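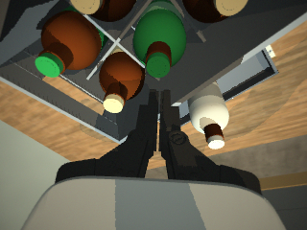
Figure 3. Tirbridge bottle cell (rendered), gripper-side view. Fingers nearly closed, nothing held between them.

Home | Issues | Authors | Archive | Search
Print this page | E-mail this page
Posted 15 Sep 2018

4. Rules of practice for simulated bottle handling

The rules in this section grew out of a very ordinary problem. Two people at Tirbridge scored the same batch of runs and came back with different success rates, and both of them could defend every single mark. The software had worked fine. What we lacked was an agreed way of saying what had happened, and once we started writing one down we found it hard to stop (the first draft had a whole page on caps alone). The version given here is much shorter, and we think it is better for it.

We call the set the Rellia rules, after the task suite they were written for. They cover a single arm at a table, moving bottles between a divided crate and a tray. Most of them should carry over to other small pick-and-place work with little change, and we would love to see people try.

4.1 Naming the objects

Every bottle gets a name built from its body color and its cap color, in that order, and the name is fixed before the first run. "Brown, green cap" is a good name. "The left one" is a bad name, as it stops being true when the camera moves or when the bottle does. Position may be added in a note, given in the table's own coordinates.

Colors are taken from the scene file and never from the rendered view. This rule came from Patricio Pastor, who noticed during the first scoring round that cream and tan caps were being swapped all over the place. Shadows are strong in the Rellia scenes – we like them that way, as they make the vision problem more interesting – and the same cap can look like two different materials depending on the side of the crate it sits in. Scorers who worked from the views alone disagreed far more often on caps than on bodies.

Where two bottles share both colors, a letter is added. The letter follows the bottle for the whole episode, including any time it spends out of view behind a divider or another bottle. A bottle that is partly hidden is still listed. It is marked "occluded" and is never dropped from the record.

4.2 What counts as a grasp

We use four states: open, closed empty, contact, and held. The second one is our favorite, as it had no name at all in our older logs. A gripper that has shut on nothing was recorded simply as "closed," and a reader of the log could not tell it from a good grasp. Any log that follows these rules must keep the two apart, using contact data where the simulator gives it.

"Contact" means that at least one finger touches a bottle. "Held" means that both fingers touch the same bottle and that it has no other support. A bottle pinched at the neck while its base still rests in the crate is therefore in contact, and it stays in contact until it clears whatever is under it. Some of our colleagues found this strict. We tried a softer wording for a while and went back, as the softer wording let through every case in which the bottle snagged on a divider and slid out of the fingers.

The place of the grasp is written down too: neck, shoulder, body or cap. A cap grasp is allowed but has to be reported on its own line. Real caps come loose, simulated caps usually don't, and results that depend on the difference should say so plainly.

4.3 Views

At least two views are stored for each episode. One has to take in the whole table with a margin of floor on at least two sides. The other has to look along the gripper toward the fingertips. Neither can replace the other. The table view settles questions about where a bottle ended up and whether it was upright, and the gripper view settles questions about what was between the fingers.

Both views are stored at full size and without cropping. Equipment that plays no part in the task stays in, including other arms, shelving and stacked boxes. We feel strongly about this one! A policy that does well on a bare table and poorly in a furnished room has told us something very useful, and a tidy crop would hide it. Floor markings stay as well, with their positions listed in the scene file, so that anyone who rebuilds the cell can put them back in the same place.
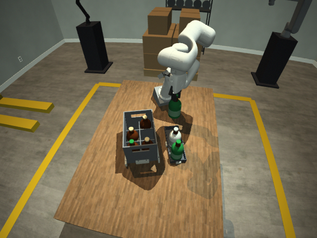
4.4 Scoring and the audit

Each episode is scored by two people working apart. They see the stored views and the contact log, and they do not see the planned goal until they have written down what they believe took place. Only then is the goal opened and the episode marked as a success or a failure. The order takes a little getting used to. It slows a new scorer down for the first afternoon and then hardly at all.

For the work reported in this paper, 1,808 episodes were scored in this way. From these we drew 200 for a full audit, chosen at random after scoring was finished. The audit was led by Nuno Fonseca, who had taken no part in the scoring, and it repeated every step from the raw files up. Where the audit and the scorers disagreed, the audit result was kept and the reason was written next to it in a free-text field. We ask others to publish that field. Ours is the most rewarding thing in the whole data release, full of odd cases that no form of ours had a box for.

A third scorer is called in only when the first two disagree on the final state of a bottle. Disagreement over a passing state, such as the moment at which contact became held, is logged and left alone unless the gap is longer than 3 frames.

4.5 Releasing a bottle

Placing turned out to need more rules than picking. A placement is complete when the bottle is supported by the crate or the tray, both fingers are clear of it, and the arm has moved away far enough that the next motion could not touch it. The clearance is set per scene and stated in the report. Opening the fingers does not finish a placement, and neither does the planner reporting that it is done.
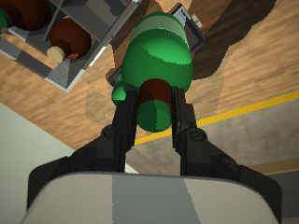 The same goes for the target. A compartment or a section of tray has to be named in the goal, and a bottle that ends up standing neatly in the wrong one is a failure with a note. We keep the note short and in a fixed form (bottle, intended place, actual place) so that these cases can be pulled out and looked at together. They are worth the effort. In the Tavares scenes, which use a different crate, most of the misplaced bottles went into the compartment next to the right one, and that pointed us straight to an offset in the crate model that we had been living with since the previous November.

If a bottle touches a neighbor on the way, the touch is recorded whether or not anything moves. If the neighbor moves and stays upright, the episode may still be a success. If it tips, the episode is a failure, even when the target bottle was placed well.

4.6 Changing the rules

Rules change between studies and never inside one. We broke this ourselves once, early on, and had to rescore 200 episodes to put things right. A report should name the rule set and list each departure from it in one place, close to the results. Groups using the Tudanness scene format can store the list in the scene header, and we have found that handy, as the list then travels with every copy of the files.

We would be very glad to hear of cases that the rules handle badly, above all from people working with softer containers or with two arms at one table.

Related items
Tudanness scene headers: a short guide
Contact logs and what they leave out
The Tavares crate model, revised
Two scorers or three? Notes from the Rellia audit
Print | E-mail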